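How to fold dark clothes on the bed so they stay folded

In my house the folding is done on the bed. We have no big table, and the ironing board is too narrow for anything except shirts. For a long time I folded the black clothes badly, and when I took one out of the drawer the whole pile came with it. My neighbour Nayeli Ñahui worked in a clothes shop for some years and she showed me a better way. I write it down now for my sister, and for anybody else who needs it.

Prepare the bed

Make the bed first. Pull the cover until it is tight, because on a soft and wrinkled cover you cannot make a straight fold. A light cover is the best for black clothes. You see the edge of the cloth very well against it, and you also see the fluff that falls down. If your cover is dark, put an old pale sheet on top.

Open the curtains or put on the big lamp. Black cloth hides its creases, and in the evening with only the small lamp I have folded many sleeves in the wrong direction.

Before you start, go over each piece with a lint roller. I use a cheap one from the market in Irnivley, with 20 sheets, and it lasts me until the end of the month.

Lay it flat

Put the piece on the near part of the bed, where you can reach it without bending over too much. Smooth it with the flat hand, from the middle to the outside. Do not pull at the corners, the knitted ones become longer on one side and then they never fold equal again.

With black you must trust your fingers more than your eyes - touch along the edge and you will feel if there is a second layer which is not in its place. 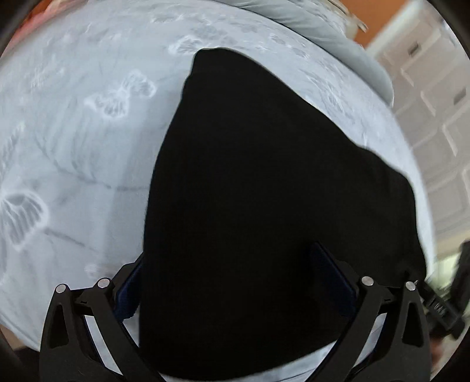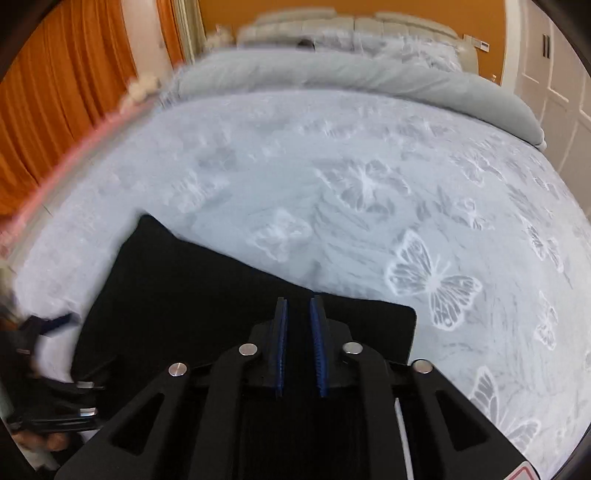
Fold a T-shirt or a thin jumper

1. Lay it with the front side down.
2. Bring one side to the middle, with the sleeve. Turn the sleeve back so that it lies along the side.
3. Do the same with the other side. Now you have a long piece, the same width from top to bottom.
4. Press with your hand to let the air out.
5. Fold the bottom up to a little below the neck, then fold one more time.

If it can stand alone on its fold, it is good. If it falls open, it is too wide or there is still air inside. Open it and start again from step 2, it takes only a moment.

Fold leggings or trousers

Put one leg on top of the other. The seat makes a small point which stands out at the side, and this point must go in first, otherwise the packet is never straight. After this, fold from the ankle to the waist in three parts. For leggings I finish by putting the last part inside the waistband.

Put away

Do not carry a high pile. I take 5 pieces at a time and put them in the drawer standing, like books, with the round fold up. The black ones I keep together at the left side, with the thick ones behind.

One more thing, for those who have many black pieces which look the same. Sew a small coloured thread inside the neck or the waist: red for work, white for home. I started this last November and I have not gone out in my sleeping trousers since then.

Yurani Betancur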